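3.2 Keeping the kitchen cell in working order

We promised ourselves when we began writing that we would not skip over the part of the work that took up most of our Mondays, namely the looking after of the cell itself. Papers on dish handling tend to report the policy and the success rate and leave the hand as a line in a table, and we have been guilty of this too. The cell, which we call Pima, is one arm with a multi-fingered hand, a sink, a rack for the plates and a dishwasher, all in an ordinary kitchen layout. The arm controller runs Joltalex, and the joint logs go through Flellex, a small tool we wrote one November and have been patching ever since.

Figure 4 collects three views of the cell during the plate task. In (a) the hand has the second plate by its right edge, with the fingers curled around the rim. We chose the rim grasp early on and kept it, and nearly everything in our maintenance routine follows from that choice. 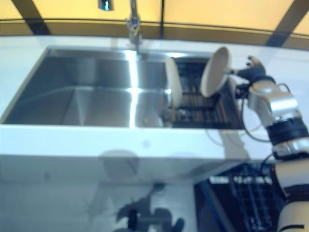 Robot Maintenance and Calibration

The fingers come first. A rim grasp puts the load on a short stretch of each fingertip, and the tips wear there long before they wear anywhere else. We wipe them down at the start of every session, look them over under a good lamp, and swap any tip that has gone shiny. Over the whole study we logged 3000 plate grasps and changed tips 137 times, which was a good deal more often than we had budgeted for (our first order of spares was gone before we had finished the pilot!).

The hinges want a different sort of attention. Each finger is built as an upper and a lower segment with a hinge between them, as can be seen in (b), and grit in a hinge shows up in Flellex as a slow drift in the closing current, well before you can feel anything by hand. When the drift passes our limit we take the finger off, clean the joint with a dry brush, put it back and run the closing test again. A finger that fails the test twice goes in the repair box, and we get to it when we get to it. 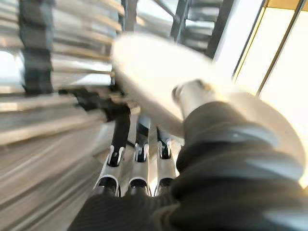
Lacroix, on reading a draft of this section, remarked that the drift limit looked too generous, and that a lab with less patience for dropped plates would want to pull the finger sooner. The same note asked whether the ribbed cover on the forearm ought to come off at every service, given how easily crumbs and soap residue might settle in the folds. We think the first point is fair and have tightened the limit in the released settings. On the second we are less sure, having found that the cover lasts longer if it is left alone between the big services and simply wiped along the folds with a damp cloth.

The last job is registration. The controller needs to know where the counter edge, the drying basket and the dishwasher rack are, and the rack is the troublesome one of the lot, as it slides. We touch off on the counter edge first, then on the basket, and finally on the rack with the door all the way down, as in (c).
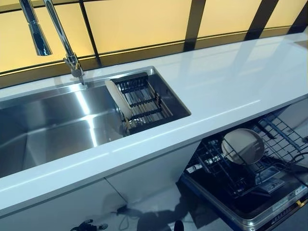

If the rack position has moved by more than 2 millimeters from the stored value, we redo the touch-off from the beginning. It is tempting to correct the rack by itself, and for a while we did, but the small errors piled up over a week and we ended up chasing them in the grasp planner, where they did not belong. A full registration takes almost no time once you have the habit of it. The stored values are kept with the session log, so that any run can be traced back to the registration it used, and the closing test results are filed alongside them in the same folder.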